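Engelbert Kaufmann has led walks up the Zwahlen for 13 years, and before that he went up it on his own most weekends. He meets his groups at the bridge in Firwood, hands out a paper map and sets off along the river.

"People ask how high it is before they ask anything else," he says. "It's not high. The path is steep at the start and then it gives up being steep. If you can manage the stairs at home a few times over, you can manage the Zwahlen."

The hill stands by itself on the east bank of the Brendeo, with meadow on three sides. The river side is bare limestone. There is a cave at the foot of it, 65 metres long, which can be entered when the water is low. In March it is usually flooded and the gate is locked.

"Spring visitors are disappointed about the cave," Kaufmann says. "I tell them to come back in autumn. Some do."

The steps on the north side were cut for quarrymen and are uneven. A handrail was added in 2000, and he remembers the argument over it. "Half the village thought it would spoil the rock. Now they all hold on to it, me included."

From the top you can see the roofs of Firwood, the weir and, on a clear morning, the chapel at Pletano. He prefers the view upstream, where the river divides round a long gravel bank and herons stand in the shallows. 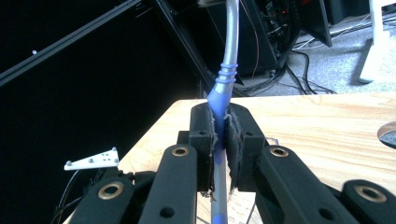 Words: the Firwood walks page
November 3, 2022

Kaufmann takes no more than eight people at a time. The walk lasts two hours with a stop at the top, and he asks everyone to bring their own water. Dogs are welcome on a lead.

I asked whether he ever gets tired of the same path. "I've been up in fog when I couldn't see my own boots," he says. "I wouldn't call that the same path."

He turned 60 this year and has no plans to stop. His knees are fine going up, he says, and he takes the meadow track down.

Comments (3)

Marsh_walker: Did this with my sister. The steps are slippery after rain so wear proper boots.

Jean P: Is there parking by the bridge?

oldquarry: Jean, yes, a small car park behind the church. It fills up early.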